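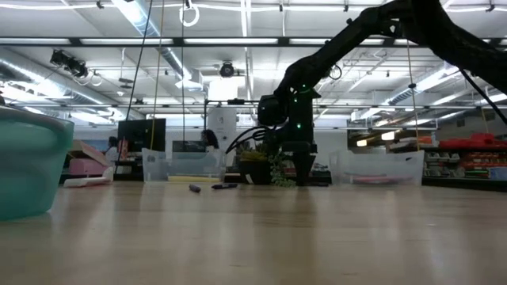

How slowly should an arm move while somebody is still teaching it a task?

Slowly enough that the person with the stop button can press it before the gripper gets anywhere that matters. For our benches the limit in teaching mode is 90 millimetres a second at the fingertips, and the Vustlow controller will hold you to it as long as the key switch is set to Teach. Check the switch yourself, every time, even if you were the last one to use it!

Unit 4: House rules for shared benches

This is my favourite unit of the course, partly because good rules make the fun part possible. Once you trust the stop button you can try far bolder things with pick-and-place.

Before power on

Walk round the bench once. Look up as well as down: cables that hang free when the arm is parked can pull tight when it reaches across. Move the arm by hand through its full reach with the brakes released and watch the slack all the way. Bags, mugs and laptops go on the shelf by the door.

Agree out loud who holds the stop button. One person, one button. If that person wants to look at a screen, they hand the button over first and say so.

Laying out the task

Small objects such as pens are lovely to practise on, but they roll. Put them down well inside the area you have mapped, and re-map if you shift a bin even slightly. Leave 84 millimetres clear between any bin wall and the nearest planned path. The Wostholm worksheet has a grid for drawing this, and a pencil is fine.

Running

First run at teaching speed, gripper open, nothing to pick. Second run at teaching speed with the objects in place. Only then ask for a faster run, which tops out at 700 millimetres a second on the Farkas bench and needs a tutor's initials.

Hands stay off the table while the arm is live. Dropped a marker? Press stop, wait for the brakes to click, then reach in.

Writing it up

Log every stop in Mestis, including the silly ones. A stop that felt unnecessary is still useful, and last year's log gave us the cable check above (thank you, whoever wrote "it went twang").

For Wednesday: read the section on protective stops and emergency stops, and bring one case where you would want the first and would be wrong to rely on it.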